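Sorry About That: How Local Papers Correct Themselves
Larasati Hidayat
Reporting Methods, final project report
Submitted Oct 22, 2021

1. What I set out to do

My proposal promised a study of "accountability and trust in regional print media." My instructor wrote "so, corrections?" in the margin, and she was right. I read every correction printed over 12 months by the 4 papers that cover Ellstead and the county around it. They came to 269. I then talked to 15 reporters and editors, most of whom would have preferred to discuss any other part of their jobs.

The papers are all owned by Tarigan, a company that also owns a trucking business and, for reasons I couldn't establish, a marina. They share a printing plant and a copy desk. They don't share a corrections policy, although each newsroom told me it was following the company's.

2. How I got the material

Print editions are kept at the Skitumov Library in bound volumes that weigh more than I expected and smell like a basement. The online versions came from Lalla, the archive system Tarigan bought to replace one that people seem to have liked. Lalla searches headlines well and everything else badly. If you type "correction" you get stories about the county jail.

I gave up on searching and turned pages. For each item I wrote down the paper, the page, the date of the mistake, the date of the fix, what kind of mistake it was and whether the notice repeated the error. I changed my categories twice, and the second time I had to go back to the beginning, so if you are planning something similar, please settle your categories first. I had a "miscellaneous" column that at one point was winning. 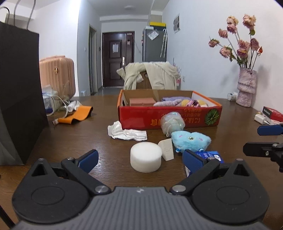
Why count only printed corrections and leave out changes made online?

Online stories are often edited with no note attached, and Lalla keeps just the latest version. There was no reliable way to tell which stories had been changed, so the count is limited to notices a reader could have seen on paper.

3. What gets corrected

Names, mostly. Misspelled names were the largest group at every paper, followed by wrong dates and wrong titles. High school sports accounts for a lot of it, partly because sports pages contain so many names and partly because athletes have parents. One editor told me she can predict the length of the complaint from the sport. She would not let me print the ranking, but swimming is up there.

Numbers came next. Budget stories produced errors of scale, where a million lost or gained a zero between the meeting and the page. I enjoyed a notice explaining that the town's new salt shed would cost far less than reported, since it was the only correction I found that counted as good news.

What I hardly ever found was a correction to the thrust of a story. When a piece had the wrong idea about something, the usual remedy was a second piece with a better idea and no mention of the first. Reporters called this "a follow." Several said it without any embarrassment, and one said it with a great deal.

4. Where the corrections go

Three of the papers have a fixed spot for corrections. At two of these it is the bottom of page two, next to the lottery results. The third puts them inside the back page, under the crossword answers, which I suppose guarantees a motivated audience. The remaining paper puts them wherever there is room, and there is room in the classifieds.

I asked each editor whether a mistake on the front page should be fixed on the front page. They all said it was a fair question. I have since learned that this is what editors say when they would like you to ask the next one.
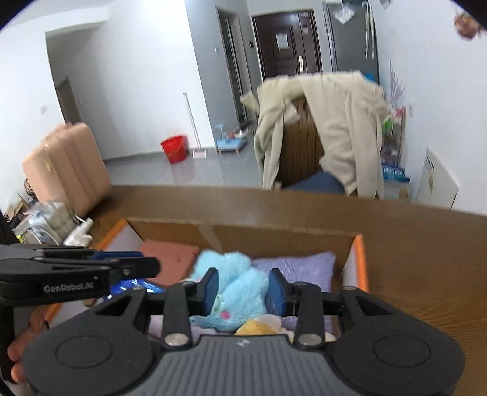

Who decides whether a complaint becomes a correction?

The editor on duty usually decides, after asking the reporter to check notes or call the source again. If the complaint mentions a lawyer, it goes to Tarigan's head office first, and the notice is written there.

5. What reporters told me

I expected people to be defensive. They were mainly tired. The shared copy desk handles all the papers in one evening, and a story filed late may be read once, quickly, by a person who has never been to Ellstead and can't know that Mill Road and Old Mill Road are different roads with different opinions of each other.

The younger reporters wanted more corrections, printed faster, with a note on how the mistake happened. The older ones wanted more copy editors. I don't see why they can't both have their way, but I'm a student and have never seen the budget.

There was real disagreement about naming who made the error. One of the papers used to say "due to a reporting error" or "due to an editing error," and stopped after the two sides of the room quit speaking to each other for most of October. The notices now say "due to an error," and peace has returned.

6. Problems with this project

I coded everything myself, so nothing checks my judgment except my own rereading. When I went back over one volume, I disagreed with myself more than I'd like. The interviews were not recorded at the request of several people, and my shorthand is homemade.

The count also says nothing about mistakes that were never fixed. A paper with few corrections might be careful, or it might have stopped answering the phone. I can't tell those apart from a bound volume.

7. A note on the earlier draft

The draft circulated in class misspelled the name of the library on its title page. It should have read Skitumov. The error was mine, and it was a reporting error and an editing error both.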